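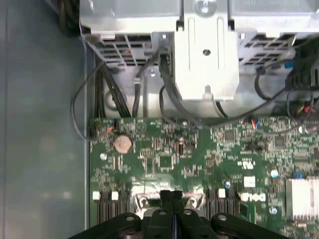
4.2 Memory task, Tesstead kit

The second product under review is the Tesstead kit from Drasenier: gripper with narrow fingers, clamp-on camera, teaching software, one year of support. Sold as ready for small-parts work inside electronics. We bought it at list price. No contact with the vendor before the trials except one support call (see 4.4).

Task is memory module handling in a desktop tower, case on its side, cover off. Chosen over the connector task in Section 3 because clearance is tight and the latches are small. Same tower for all trials. Setup by the second author, 19 hours including calibration, against 2 for the Trumemura unit, though that one came preassembled so the numbers are not really comparable.

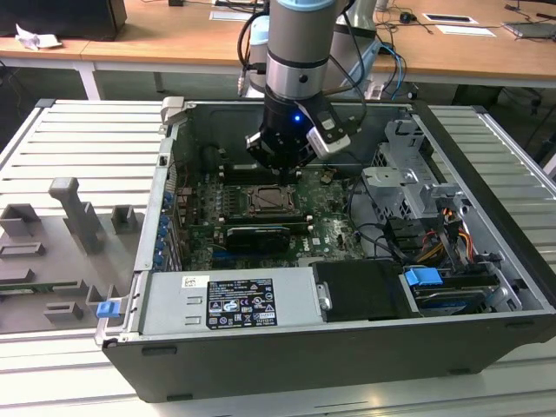

Trials ran in August, 214 in total. A trial counted as failed if the operator touched the stop button, if the module did not seat on both sides, or if the finger made contact with any part of the board other than the slot area. Most failures were of the first kind. Operators were cautious, Gilchrist more than Bognár, and we did not correct for this. Probably should of.

Teaching a new slot position is quick once the board reference is set. Setting the reference is not quick. The manual gives one page to it and the page assumes a flat target; a tower interior is anything but. Drive cage and loose cables both limit the approach angle, so in practice a straight vertical descent was the only one used. Wrist cables need slack, check before every run. 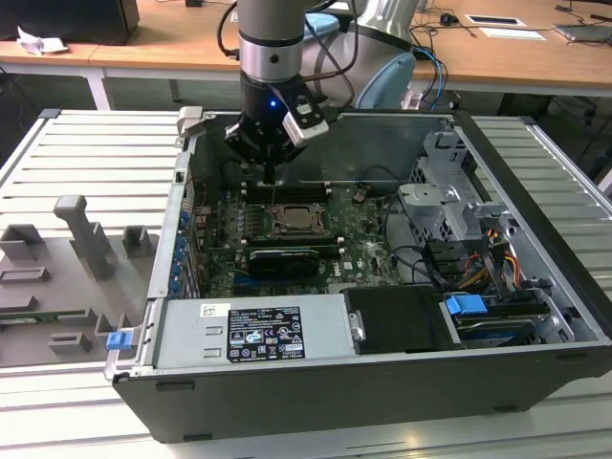 Figure 7. Approach to the memory slots, Tesstead gripper, tower on its side.

Finger wear: Drasenier quotes 1,000 cycles between replacements. We did not reach that and can't comment. The Juhász fingers (Section 4.3) fit the same mount with no adapter, wich is useful for labs that own both. Force readings were logged but the export drops the time column in the version we had. Reported, no fix at time of writing. Force results are therefore left out of Table 5 for this kit only.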